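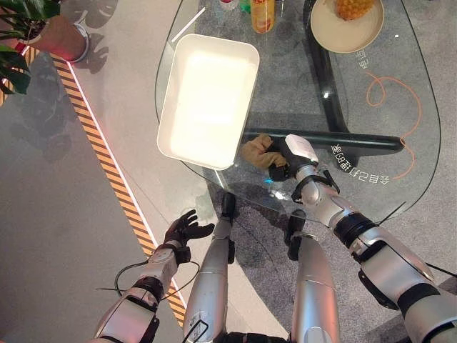
*Glass table, tan cloth. Give me a soft old rag over a roll of paper towel any day.*

I've been meaning to write up my rag system for ages, and after a weekend spent sorting the laundry cupboard I've finally got no excuse. It's a page about cloths, mostly. Which ones to keep, how to wash them, what to use on what, and a few that I reckon should go straight in the bin.

I grew up in a house where every dead T-shirt went under the sink, and then I spent my twenties buying paper towel like a lunatic. We moved to Plelham nine years ago and the nearest decent supermarket was a fair drive away, so I went back to rags out of pure laziness. Haven't looked back, and the cupboard has never been the same since.

## What makes a good rag

Cotton, and old cotton at that. A new tea towel is hopeless for the first dozen washes because it's still got that finish on it that pushes water around the bench. Once it's been through the machine enough times to go a bit grey and sad, it's perfect.

My favourites, in the order I reach for them:

- **Flannelette sheets and pyjamas.** Soft, thirsty, very little lint once they've had a few washes. Best dusters in the house.
- **T-shirts.** Good all-rounders. Cut off the hems and any printed bits (the rubbery print smears on a warm surface, ask me how I know).
- **Old towels.** Floors, spills, the dog. Too fluffy for anything shiny.
- **Linen tea towels.** Save these for glassware and windows. They hardly shed at all.
- **Odd socks.** Stick your hand in and go along the venetians, the skirting boards and the tops of the door frames. Brilliant!

Polyester business shirts are no good to anyone as rags, sorry. They just slide about. Same for anything stretchy with a lot of elastane in it, though a strip of old leggings makes a great tie for tomato plants.

## Cutting them up

Do it in one go with proper scissors and something on the telly. I cut mine to a size that folds in four and fits under my palm, so there are eight clean faces to work through before the thing needs swapping. Big floppy rags just drag through whatever you've already wiped.

Take the buttons off first and keep them in a jar. Zips too, if you sew. Pinking shears are lovely if you've got them, as the edges fray less, but I did without for years and the only harm was a bit of fluff in the lint filter.

## Sorting by job

I used to have one big bag of rags, and then one morning I found myself wiping the kitchen bench with something that had clearly been used on bike chain. So now there are three tubs, and colours for each:

- **White and pale** — kitchen, glass, anything near food
- **Coloured** — bathroom and laundry
- **Dark or ugly** — shed, car, paint, oven, the bin itself

Everyone in the house can remember that, even the teenager. When a pale one gets badly stained it moves down to coloured, then down to ugly, and after that it's had a good run and it goes out.

## Glass and mirrors

Most streaks come from too much product. For years I was squirting half a bottle at a time and then polishing till my arm ached, and still getting smears when the afternoon sun came in.

What I do now:

1. Dust it dry first with flannelette.
2. Wash with a barely damp cloth and warm water with one drop of dish liquid in it. One! If it foams, tip some out.
3. Wipe again with plain water.
4. Dry straight away with linen or a well-worn T-shirt.

For windows I go up and down on the inside and side to side on the outside, so if there's a streak I know which side of the glass to go back to. And pick a cloudy day. In full sun the water dries before you can chase it.

Fingerprints on a table usually only need a huff of breath and a dry rag. If there's something greasy, a dab of metho on the cloth shifts it — open a window and keep it well away from the stove. Don't use metho on acrylic, which can go cloudy or craze. If you're not sure which you've got, tap it with a fingernail. Glass feels cold and sounds sharp, and acrylic gives a duller sort of knock.

Vinegar is fine on ordinary glass (one part to four parts water, I don't bother measuring) but keep it off marble and other natural stone.

## Timber and shelves

A cloth just barely damp picks up dust better than a bone-dry one. For waxed furniture I keep a couple of flannelette squares in a tin and use them only for that, because once there's wax in the fabric it'll leave a bloom on everything else. I had a bookcase made of Givik shelving that I'd been wiping with the wax rag for months before I worked out why it looked permanently foggy.

Start at the top and work down. I know everyone says it, and I still catch myself doing the coffee table first.

## Stainless steel

Go with the grain. Hot soapy water, rinse, dry. If it's a fingerprint-magnet fridge, put the tiniest bit of baby oil on a T-shirt rag and then buff it with a clean one until you can't feel it. My old Zenier rangehood came up beautifully with nothing but dish liquid, bicarb and patience, and I do mean patience. I had to do the filters twice.

## Washing the rags

Keep the dirty ones somewhere with air, like a wire basket or a mesh bag. A bucket with a lid is how you get that smell. You know the one.

- Wash on hot, 60 degrees if your machine does it.
- No fabric softener, ever. It coats the fibres and then they won't soak anything up.
- Same goes for dryer sheets.
- If they've gone stiff or waxy, soak overnight in hot water with a scoop of washing soda, then wash as usual.
- Hang them in the sun. It's free and it does wonders for the whites.

Microfibre cloths get their own wash, or they grab all the lint off the cotton and pass it on to your mirrors. Keep them cooler too, and out of a hot dryer.

## The serious bit: oily rags

Please don't skip this one. Rags with linseed oil, decking oil or some stains on them can heat up by themselves as they dry and catch fire. It's not an old wives' tale. Never scrunch them up and leave them in a pile, and don't put them in the washing machine or dryer either.

Lay them out flat in a single layer, outside, away from anything that burns, until they're completely dry and stiff. Or put them in a metal tin with water to cover and a tight lid. Then check with your local council how they like them disposed of, as it varies. I did our back deck in June and had a row of horrible brown rags spread along the concrete for days, weighed down with stones. Looked dreadful. Slept fine.

## A few odds and ends

- Keep one rag in the car door for the inside of the windscreen.
- A damp rag under a chopping board stops it skating around.
- Wrap one around the neck of the oil bottle with a rubber band to catch the drips.
- Got far too many? Ring your vet or animal shelter. Ours is always after old towels, though they don't want the small stuff.
- Pure cotton scraps with no nasties on them can go in the compost, cut small. Check the stitching, as the thread is often polyester and you'll be picking it out of the veggie patch in two years' time.

I've just started on a stack of old Birhane bath sheets my sister was throwing out, and they're so thick I've had to sharpen the scissors halfway through. If I get them all done I'll put up something on knotted floor mops next, which I've made one of so far, with mixed results.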